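Search this site Enter keyword Go

Reading time: 2 minutes

Stone, Tile and Patience: A Conversation with Morag Carnegie

The Kasville Housing Trust maintains 22 apartment buildings, most of them built before the war. Morag Carnegie joined the Trust as head of interiors in February and oversees its kitchen renewal program, which has a waiting list of 200 households.

Ms. Carnegie describes her first task as one of listening. "Residents had been sent questionnaires for years," she said. "They wanted someone to come and stand in the kitchen with them." She now holds open visits every Wednesday, together with the Trust's senior surveyor, Bello Etim.

The program offers tenants a choice of counter surface and wall tile within a fixed budget. Ms. Carnegie acknowledges that the policy was debated. "There was concern that choice would slow us down – and it did, at first. Our contractor, Clullance, needed time to adjust its ordering." 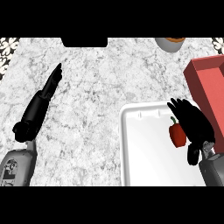 White and gray marble counter with black and cream patterned tile.

On natural stone, her advice is measured. "Marble marks. Lemon juice will mark it, and so will vinegar. We explain this before anyone signs, and many people choose it anyway." Residents receive a care sheet and a bottle of neutral cleaner when the work is complete.

Asked about older tile, Ms. Carnegie said that the Trust keeps original pieces where they are sound. Mr. Etim records their condition before work begins, and loose tiles are stored for repairs elsewhere in the same building.

The next phase will cover 2 buildings on the Divier side of town. "The plumbing comes first there," she said. "Surfaces can wait."

Contact the Trust | Copyright Kasville Housing Trust | Back to top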